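Hi all – quick update on the Brurkness reading room grant. We've spent $583 of the $600 so far, and the Cortés order finally showed up in July (minus one box, which Jurkeo is chasing!).
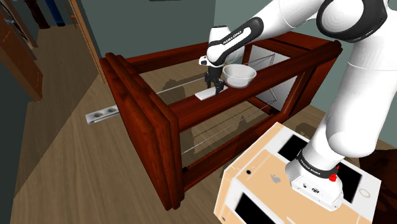
Radent Community Library Team

Story hour now runs 4 mornings a month, and we've added 12 large-print books that folks kept asking for. I'm still waiting on the new library cards – the printer had our old address.
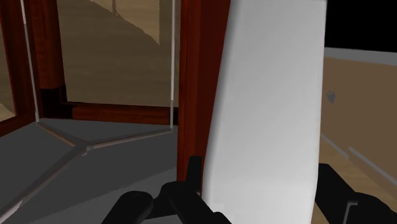 Can the leftover money go toward bookmarks?
We'd love that, if you're okay with it. I'll send the receipt with my next report.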